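Vurkonow Reports Result on Wrist-Camera Method for Cloth Handling

11 July 2018

Clandunance – Vurkonow has published a method that lets a robot hand pick up soft items using only the small cameras mounted at its wrist and fingers. The work was led by Štěpánka Kolář and carried out on the company's Fumeck test bench.

In 2,559 attempts at picking up folded cloths and other fabric items, the hand completed 83 percent without a person stepping in. The earlier version, which used a fixed overhead camera, completed 41 percent on the same bench.

The method skips the usual step of flattening the wide, curved camera view before it is processed. The software learns from the bent picture as it is. 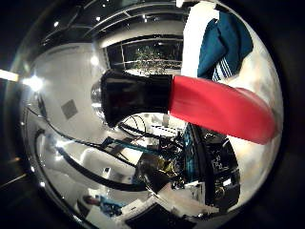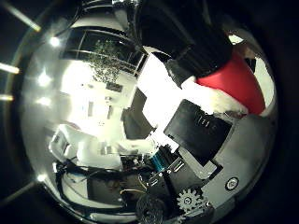
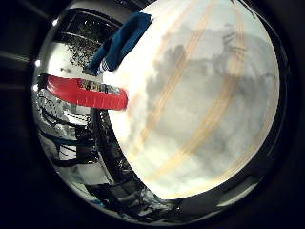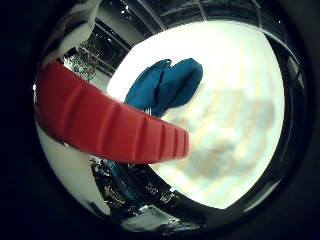
Views from the small cameras on the hand, Fumeck bench.

What Changed

"We used to throw away the edges of the view," said Kolář. "Much of what we needed to know about the cloth was there."

Training used some 122 hours of recordings. Fabrics with stripes or patterns gave better results than plain ones, and very thin material remains a weak point.

Availability

The paper and the training code can be requested from Vurkonow. A second round of tests, on the Malý two-arm system, is planned for January.

Press contact: Dušan Matoušek, Vurkonow, Clandunance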